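Let the Slow Cars Have Their Race

By Keir Jardine
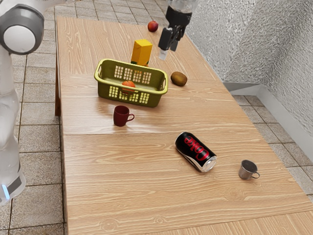 The case for a field of equals

I have been going to the short oval at Cledville for 20 years, and for most of that time the main event has been the modifieds. They are loud and quick and expensive, and on a good night nine or ten of them take the green flag. The winner is usually known by the fourth lap. He is the man with the newest engine.

Before them, while people are still parking and buying fries, the track runs a class called the Quaye Stocks. These are old four-cylinder sedans with a roll cage, a fuel cell and a spec tire. You can build one for less than the price of a modified's shocks. The field is always full. The lead changes hands all night. And the track gives them 20 laps at six in the evening, with the sun in the drivers' eyes coming out of turn two.

I think the order should be reversed. The Stocks should run last, under the lights, with 50 laps and the bigger purse.

What the crowd watches

The usual answer is that people pay to see speed. I don't believe they can see it, at least past a certain point. From the grandstand at Cledville a modified is a second and a half faster per lap than a Stock. You can read that on the scoreboard. What you notice from your seat is whether there is another car next to it.

In August the modified feature was won by most of a straightaway. A family in the row ahead of me left at halfway. The same night, Océane Kennedy and Radosław Gajewski ran side by side for the last six laps of the Stock race, neither of them lifting, and she got it at the line by a fender. I could hear people shouting over the engines. Half the grandstand was still empty, and that is the part that bothers me. The best race of the month was over before most of the crowd had come through the gate.

Money

The modified owners say they deserve the top spot because they spend the most. I understand the feeling. But a track doesn't owe anyone a return on a motor. Prize money ought to go to the class that fills the seats and the pits, and right now a Stock win pays $500, which won't cover a set of tires and a bent control arm.

Elikem Issahaku raced a modified for seven seasons and sold it. He told me he was tired of finishing fourth to the same three checkbooks. He runs a Stock now, in the same faded orange, and he has won twice. He also finished last a few weeks ago after tangling with a 17-year-old in the first turn, and he seemed fairly cheerful about it.

There is a claim rule in the Stocks, and it does most of the work. Any driver in the race can buy the winner's engine for a fixed price. Nobody puts a fortune under the hood when a rival can take it home for a fraction of the bill. People complain about the rule every winter and every winter it stays in the book, thank goodness.

The skill question

I have heard it said that cheap cars make for cheap driving, all bumping and no craft. Some nights that's fair. There was a heat race this spring that took four cautions to finish, and I wouldn't want to watch it again.

Still, a slow car asks a lot of its driver. With so little power you can't fix a bad corner on the next straight. If you scrub off speed going in, it's gone, and two cars are by you before you get it back. Dymphna Ó Briain, who has raced both classes, says she learned more about carrying momentum in one year of Stocks than in five years of anything else. She also says the seat hurts her back.

When a driver moves up from a class like that, they bring something useful with them. When a driver starts out in the fastest car their parents can buy, they often don't.

What I would change

I wouldn't drop the modifieds. They look and sound wonderful and plenty of people love them. Put them on at seven-thirty, give them a shorter race with a reversed start, and let the quick ones work through traffic. I suspect the races would get better – a fast car stuck in sixth is more fun than the same car alone in first.

Then send out the Stocks at nine. Raise the purse, even if the difference comes out of the modified side. Fix the lights in turn four, which have been flickering since last season and will matter more with 24 cars going under them.

The track manager has told me the schedule is set through the end of the year. Fine. The rules meeting is in November and I plan to bring it up again there.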